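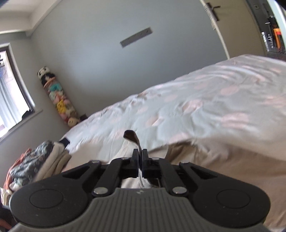

Bedroom with the large bed, Clellthorpe open house

Home Visits Reviews Letters Archive Contact

I went to the Clellthorpe open house with a tape measure in my coat, and I'd suggest anyone else thinking of going do the same. The brochure gives the floor area of the model home as 1634 square feet. It doesn't say whether the garage is in that number. I asked at the welcome desk and was told "it's the whole footprint," and when I asked again I was offered a cookie.

Goodall, the builder, plans 272 homes on the old nursery land between the creek and the Lakthorpe road. On the January morning I visited, 23 of them had been reserved, according to a chart by the door. Reserved means you have put down a deposit you can get back. It doesn't mean sold, though the chart used the same green sticker for both.

The tour was led by Jihad Hamdan from the sales office, who was pleasant and knew his plumbing. He answered what he could and wrote down what he couldn't. I have no complaint about him. My complaint is with a script that calls a hallway a "gallery" and a closet a "dressing zone."

Upstairs, the large bed got most of the talk. One couple wanted to know if it came with the house. It doesn't, and neither does any other furniture. Model homes are an old trade and I have seen a few tricks in my time: doors taken off their hinges, beds built a few inches short, lamps left on at noon. I measured the mattress while the group was admiring the bathroom and it was full length, so credit where it's due. I'd still want to see where a dresser goes once real people have moved in with real laundry.

The heating is a system called Cosik, controlled from a panel by the stairs. We were told it "learns the household." What it costs to run in a cold winter was one of the questions Hamdan wrote down. So was the length of the warranty, and who comes out to fix it if the installer goes out of business.

Then the walls. I knocked on the one between the two smaller bedrooms and a man on the other side said "come in." Make of that what you like. The outside walls seemed better, and the windows opened and shut without a fight.

What bothered me more was the road. Everyone from those houses will drive out through one junction onto the Lakthorpe road, which already backs up past the feed store by 8 a.m. There was a scale model of the site in the garage with trees on it, a pond and six small cars. A second exit is promised in "a later phase." I asked which phase, and that went on the list too.

The next tours run at 10 and 2. Park on the gravel side, the other lot is all mud. I left my email address for the answers and will print them if they come.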